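Sprechernotizen zum Vortrag »Vormachen statt Programmieren: Handführung und Fernsteuerung im Laborbetrieb«
Vortragende: Vlasta Nikolaidis, Projekt Gorkenano
Stand: 16. Januar 2024

Folie 1 – Begrüßung
Dank an die Veranstalter und an Quentin Baudry für die Einladung nach Narkville. Kurz auf die Arbeitsteilung hinweisen: Die Gruppe Bodin verantwortet die Steuerung, die Gruppe Oster die Auswertung der Vorführdaten. Fragen bitte am Ende sammeln, Verständnisfragen jederzeit.

Folie 2 – Ausgangslage
Im Labor wechseln Träger, Platten und Ablageorte häufig. Eine fest programmierte Bahn muss bei jeder Änderung neu eingerichtet werden. Unser Ansatz: Eine Fachkraft zeigt dem Roboter die Aufgabe, das System zeichnet Gelenkstellungen und Greiferzustand auf und leitet daraus ein Verhalten ab. Hier langsam sprechen, der Begriff »Vorführung« wird im weiteren Verlauf ständig gebraucht.

Folie 3 – Zwei Wege der Vorführung
Handführung: Der Arm wird nachgiebig geschaltet und unmittelbar am Handgelenk bewegt. Der Kontakt ist gut spürbar, allerdings steht die vorführende Person oft im Sichtfeld der Kamera.
Fernsteuerung: Die Bewegung wird an einem Eingabegerät vorgegeben und übertragen. Das Kamerabild bleibt frei, dafür fehlt in unserem Aufbau die Kraftrückmeldung. Beide Verfahren haben ihre Berechtigung – eine Rangfolge soll der Vortrag nicht aufstellen.

Folie 4 – Die Aufgabe in der Simulation
Die Fernsteuerung üben wir zunächst am simulierten Arbeitsplatz. Zu bewegen ist ein schwarzer Träger mit weißem Rastereinsatz, das Ziel ist die blaue Umrandung auf der Lochplatte. Auf die leichte Schrägstellung des Trägers hinweisen: Zur Verschiebung kommt also eine Drehung hinzu, und gerade diese bereitet ungeübten Personen Mühe.

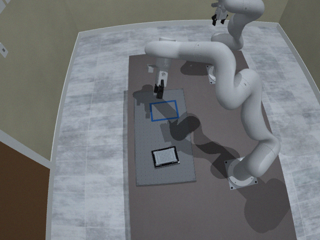

Abb. 1: Simulierter Arbeitsplatz mit zwei Roboterarmen. Der Greifer des vorderen Arms steht über der Lochplatte, der Träger liegt außerhalb der blauen Zielmarkierung.

Folie 5 – Umfang der Aufzeichnungen
Insgesamt liegen 576 Vorführungen vor, davon 100 durch Handführung am realen Arm. Die übrigen entstanden ferngesteuert in der Simulation. Eine Vorführung ist auf 65 Sekunden begrenzt; nach Ablauf wird sie verworfen und neu begonnen. Abgebrochene Versuche sind in der Gesamtzahl nicht enthalten. Auf Nachfrage: Das Protokoll dazu liegt bei der Gruppe Oster.

Folie 6 – Beobachtungen
Lange Pausen vor dem Zugreifen werden vom gelernten Verhalten übernommen. Wir weisen die Vorführenden daher an, die Anfahrt ohne Halt auszuführen und Korrekturen möglichst oberhalb der Platte vorzunehmen. Schattenwurf auf der Lochplatte wird in der Simulation bewusst beibehalten, die Beleuchtung im realen Labor ist ebenfalls ungleichmäßig.
(Falls die Zeit knapp wird, diese Folie kürzen und direkt zu Folie 7 übergehen.)

Folie 7 – Ausblick
Ab September sollen Vorführungen mit beiden Armen aufgenommen werden. Offen ist, ob eine Person beide Arme führt oder ob zwei Personen sich abstimmen. Rückmeldungen aus dem Publikum hierzu ausdrücklich erbitten, anschließend Übergabe an Quentin Baudry für die Diskussion.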